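Ticket 124: Wrist view fills with cloth, episode still marked "good"
Project: Pramari fabric handling
Site: Dutcombe, bench 2
Opened by: Olaia Vidal
Assigned to: Iker Toledo
Priority: Medium (was Urgent, see Leonora's comment)
Status: Closed, rule changed

Olaia Vidal, Wednesday 09:40
Going through the morning's episodes before they go to Rivas for labelling. Several are ticked "good" by the operator although the wrist view is mostly blurred cloth. Section 2 of our recording rules says the target object must be "reasonably visible" at the moment of grasp. I would like to know who wrote "reasonably" and whether they are sleeping well.

Iker Toledo, 09:55
I wrote "reasonably". I sleep fine. Can you attach one so we are all arguing over the same thing?

Olaia Vidal, 10:10
Attached. The yellow item only just gets in at the bottom, with the black fingertip across one side of it. Most of the rest is blue fabric at very close range.

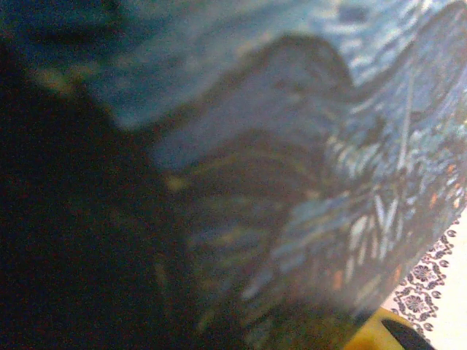

Attachment 1: wrist view, blue patterned cloth, yellow item at bottom edge

Iker Toledo, 10:25
Focus is poor but I don't think the lens is faulty. The tablecloth at lower right is fairly crisp and so is the edge of the fingertip. The cloth is simply too close. Cleaning the lens won't hurt, but please don't log it as the fix. We did that in December and closed the same ticket twice.

Valeriano Requena, 10:40
Operator here. I ticked "good" because the form offers "good" and "bad", and "bad" opens a box asking me to describe the damage. There was no damage. There was a cloth.

Leonora Mangubat, 11:05
Lowering this to Medium. Urgent is for people, fingers and smoke. For what it's worth, Motent's acceptance sheet allows covered objects as long as the overhead view is kept with the episode and the covering is noted. It says nothing about what the wrist camera has to see. I have now read all of it, including the appendix on cable ties.

Olaia Vidal, 11:20
So a wrist view like the attachment would pass for Motent and fail under our own rules. Lovely.

Maite Mateos, 13:30
Rules owner, back from lunch. Proposal:

1. Strike "reasonably visible" from section 2.
2. The object must be identifiable in at least one synchronised view at the moment of grasp. If the wrist view is blocked, the operator ticks "covered" and leaves the episode in.
3. If no view shows it, the episode is set aside for review. Do not delete it, and do not tick "bad" to make the queue shorter.
4. "Bad" is kept for faults: dropped frames, lost sync, collision, emergency stop.

Valeriano, you get a third tick box. Please don't spend it all at once.

Valeriano Requena, 13:42
Moved.

Iker Toledo, 15:15
Form updated on both benches. Ran the sync check over the last 1,000 wrist frames from bench 2 and found no gaps. Lens wiped as well, not logged as the fix.

Olaia Vidal, 16:05
Re-ticked the morning's batch under the new wording. The attached one goes to "covered", overhead view included. Sending to Rivas now.

Maite Mateos, 16:10
Closing. Section 2 reissued; please bin the printed copy taped to the bench 2 cupboard, it is two versions old and has soup on it.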